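Match Day Partner Inventory Check
Jirine Basketball Club, commercial operations
Completed by: Trinidad Riquelme
Period: February home fixtures
Status: open, two items outstanding

Scope
Covers all partner assets delivered in the arena or on club property on a game night. Digital assets are checked separately against the monthly report. Mark each item Pass, Fail or N/A. A Fail needs a comment and an owner before the sheet is filed.

1. Courtside signage

1.1 LED rotation matches the signed schedule. Pass.
1.2 Each partner receives its contracted exposure time. Fail. Rivadeneira is contracted for 693 seconds per game and the log shows one slot dropped in the third quarter. Operator to add the slot back at the next fixture and send the corrected log.
1.3 Static boards clean, level and fixed at both ends. Pass. Baseline board refixed before doors.
1.4 No competitor branding in the main camera arc. Pass.

2. Apparel and licensed product

2.1 Partner marks on playing jerseys match the approved artwork file. Pass. Check against the current version only. The preseason file still sits in the shared folder and should be archived.
2.2 Mark position and size within league limits. Pass. Measured on one small and one extra large.
2.3 Care labels present on garments released for partner gifting. Labels are not to be cut out, including on items going to be framed.
2.4 Gift jerseys folded lengthwise and stored flat. Heat-applied marks crack along a hard fold, so no fold line may run through a partner logo. Garments are logged by size before they leave the stock room.
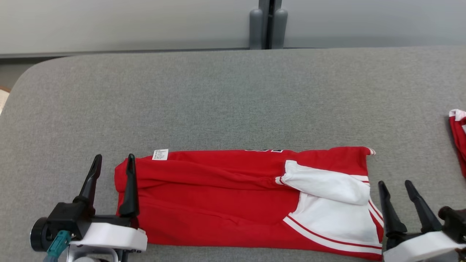
3. Contra and in-kind supply

3.1 Goods received match the contra schedule. Fail. Tumitz supplies 100 cases of water per half season under the contra clause. 75 received and signed for. Balance to be confirmed in writing by the partner. Do not accept a verbal date.
3.2 Value of goods recorded at the rate stated in the agreement. Pass. Retail price is not to be used where the agreement states wholesale.
3.3 Services used by the club (printing, transport, physio supplies) entered in the contra ledger in the month of use. Pass.
3.4 Club obligations in return delivered and evidenced. Pass. Ticket scans attached for Otus.

4. Hospitality

4.1 Partner passes issued and collected. Pass.
4.2 Suite capacity not exceeded. Pass. Count taken at tipoff.
4.3 Aisles and exit doors clear of pull-up banners. Pass on second check. Otus banner was standing inside the door swing at 6:15 p.m. and was moved to the wall.
4.4 Food allergen cards on display. Pass.

5. Records

5.1 Proof of delivery saved under the partner name and fixture number.
5.2 Any shortfall reported to the partner within 2 working days, with the proposed make-good.
5.3 Make-goods not to be offered from unsold inventory in a protected category.

Open items
1.2 LED slot, owner: arena operations.
3.1 Water balance, owner: T. Riquelme.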